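Home | News | Newsletter | Join | Contact

Notes from the Julholm Neighborhood Newsletter

Getting through the back half of winter
By Dorin Filip

I sat down this week meaning to write a short note on seed swaps, and then the soup question came up again, so I'm afraid you are getting soup first and seeds second. Several of you wrote in after the December issue to ask for the bean soup my aunt used to make when we lived out by Kolum (bless you for asking, she'd have been tickled). I never saw her measure a thing in her life, so what follows is my best guess after many winters of trying.

Soak 200 grams of dried white beans overnight. The next day soften an onion, a carrot and a stalk of celery in more oil than seems polite, add a spoonful of paprika and a bay leaf, then the drained beans and enough water to cover everything by a couple of inches. Let it boil hard for ten minutes and then turn it down low. Mine usually wants two hours, though an old bag of beans may want three. Salt goes in near the end, and a splash of vinegar right in the bowl. My aunt put dill on top and my wife won't hear of it, so we keep it in a little dish on the side and everyone stays friends!

Now, seeds. The swap table will be by mail again this year, same as last. Put your spare seeds in a plain envelope, write the variety and the year on the front, and send it along to the Gashi Street address before the end of the month. We had 333 packets come through last time, and I still have more pole beans than I know what to do with, so if you only want to receive and have nothing to give, please do write anyway. Tomatoes are what people ask for most. Somebody also sent in a squash called Rimine that did wonderfully against my back fence, and I've saved 18 seeds from it for whoever asks first.

One more thing: if your porch light is out, do please change the bulb. The evenings are still dark, and the folks bringing the mail would thank you for it.

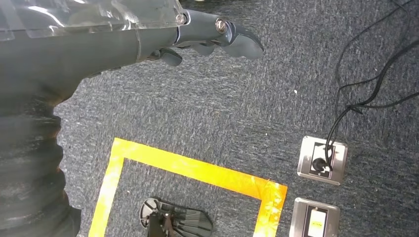
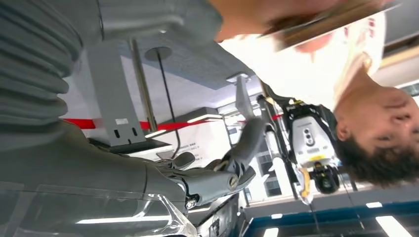
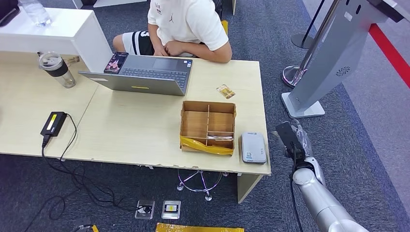 Three from indoors, all taken in the same place.

Recent items
- Where to take old paint cans
- Sharpening your pruning shears at home
- Letters: the great marmalade debate
- Bird feeders and what to put in them

Last updated: 2021-02-05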